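Home | Food & Drink | Homes | Weekends | Archive

The Orange Bottle Problem

By Marcus Greenberg
October

I own too many bottles. I should say that up front, in case you came here hoping for advice from a person with a tidy cabinet under the sink. My cabinet under the sink has a door that stays shut with a rubber band, and behind the rubber band is a pile of half-used cleaners, dish soaps, a glass spray I bought for a car I no longer have, and (I found this out last month, lying on my stomach with a flashlight) 2 separate bottles of the same orange stuff, both on their sides, both about a third full.

The orange stuff is called Flusteck. It's a degreaser, it smells like a melted popsicle, and I love it more than is reasonable. I bought the first one when we moved into the apartment on Dudow Street, where the previous tenant had fried things with real commitment and never once wiped the hood. Flusteck took that hood from brown to silver in an afternoon! I called my mother about it. So naturally I bought another one before the first was finished, then lost the first one, then lost the second one looking for it.

Which got me thinking about bottles that lie down. Have you noticed how they do this? You put a bottle in a cabinet standing up like a decent citizen, and the next time you open the door it's on its side under something. Mine get knocked over by the trash bags, mostly, because I yank the trash bags out without looking. My wife says there's no "mostly" about it.

I spent a couple of weeks asking everybody I know how they store their bottles, and I want to apologize to everybody I know, because this is a terrible thing to bring up at dinner. But people have opinions! My sister keeps everything in a plastic dishpan she can slide out in one go, and she was so smug about it that I went home and bought a dishpan. A guy I play softball with keeps his cleaners in a six-pack carrier, the cardboard kind, and walks around the house with it like he's selling peanuts at the ballpark. My neighbor hangs her spray bottles by the trigger on a tension rod, the kind you'd use for a short curtain, and leaves the floor of the cabinet for the heavy jugs.

I tried all of it. The dishpan was great for the first few days and then turned into a bottle soup, with the short ones sinking to the bottom. The six-pack carrier got soggy (one of my caps was loose, and I'm not going to say which product, but the whole kitchen smelled like popsicle). The tension rod worked beautifully for anything with a trigger, and fell down exactly once, at 2 in the morning, with a noise that had both of us standing in the hallway holding shoes.

What stuck, in the end, was a mix. I have the rod across the front for the sprays. Behind that I've got a shallow wooden crate from a fruit stand, and the crate holds the screw-top bottles packed in tight enough that they can't fall over even if they want to. When I take one out I stuff a rolled-up rag in the gap. It looks a little silly and I don't care, I can find everything.

Then there's the question of what happens when you really do want a bottle on its side. I'm thinking of the last inch of something thick, like the Saludo floor soap my wife swears by, which comes out of the bottle at the speed of a glacier. I used to balance it upside down on its cap against the backsplash, where it would stand for an hour and then take out a coffee mug. These days I lay it down on a folded towel with the cap end hanging a touch lower than the bottom, and by the time I've swept, the soap has crept down to where I need it. I do the same with shampoo. You have to check the cap first. Please check the cap first.

Labels are the other thing. Most of mine have a white band around the middle that starts out crisp and ends up smeary, because cleaning products get drips on themselves and drips are, you know, cleaning products. Half of my bottles are now basically anonymous. I went at them with a black marker and wrote the name on the cap as well as the side, plus the month I opened it, and it's helped a lot more than I expected. If a label has washed off entirely and I can't say for sure what's inside, I don't sniff it and guess anymore. It goes in a box for the hazardous waste drop-off at Jinberg Yard, where a very patient man takes it from me and doesn't ask questions.

We're down to one bottle of Flusteck, by the way. I used up the fuller of the two on the oven and the other is standing up in its crate, marked October, with a rag on either side of it. There's a new one on the shopping list, in my handwriting, and a line through it, in my wife's.

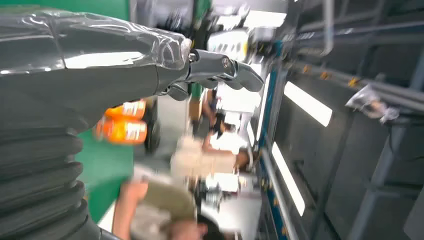 Can I pour two half-empty bottles of the same cleaner together to save space?

It's best to leave them separate and finish the older one first. Formulas can change between batches even when the name on the front stays the same, and keeping each cleaner in its own original bottle means the directions and warnings still match what's inside.

More from Homes
The drawer where batteries go
Six rags and what I use them for
A fair price for a good broom
My mother's pantry, revisited
What to do with a crate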